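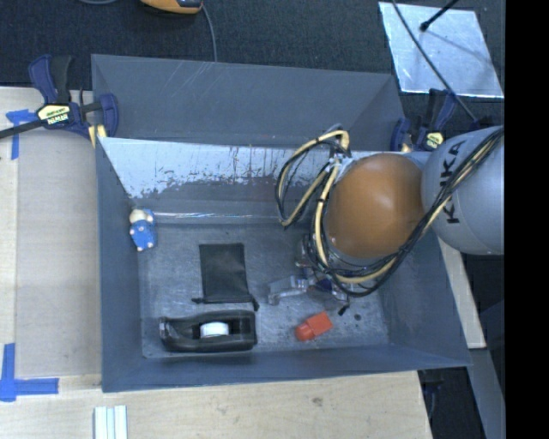
## 4. Touching up worn metal bins and trays

Use this section for scratches and bare patches on painted or coated steel. It applies to Kairys primer and Mekley topcoat. For deep rust or holes, go to section 6.

**Caution:** Work with the windows open and wear gloves. Keep both tins away from heaters and pilot lights.

### 4.1 Preparing the surface

1. Empty the bin and sweep out grit from the corners and along the creases.
2. Wash with warm water and a little washing-up liquid. Rinse twice and dry with a clean cloth.
3. Check the inside walls under a bright lamp. Thin, pale scratches in the finish usually need topcoat only. A worn band with a ragged edge needs primer first.
4. Rub down the edges of each worn patch with medium paper until you can't feel a step with your fingertip.
5. Wipe off the dust with a cloth dampened with white spirit. Leave for 3 minutes.

**Note:** Don't sand sound paint more than a finger's width beyond the damage. The new coat will show less if the patch is kept small.

### 4.2 Priming

1. Stir the primer from the bottom of the tin. Shaking leaves bubbles.
2. Brush a thin coat over bare metal, working out from the middle of the patch.
3. Leave overnight. In November or in an unheated shed, allow two nights.
4. Rub down lightly with fine paper and wipe clean.

### 4.3 Topcoat

1. Match the colour on a hidden spot, such as the underside of the rim. Mekley greys dry darker than they look in the tin.
2. Apply two thin coats, with at least six hours between them.
3. Where a wall meets the floor, use the small angled brush. Paint collects there and stays soft if it goes on thick.
4. Keep the bin out of use until the topcoat no longer marks under a thumbnail.

**Caution:** Neither product is suitable for bins that hold food or animal feed.

### 4.4 Quantities

A small tin of primer (part 173) covers almost 2 square metres. Close the lid firmly and store it upside down. Part-used tins keep until the following season.

For colour cards, write to Vija Lūse at the Bendadar depot. Allow a week for posting.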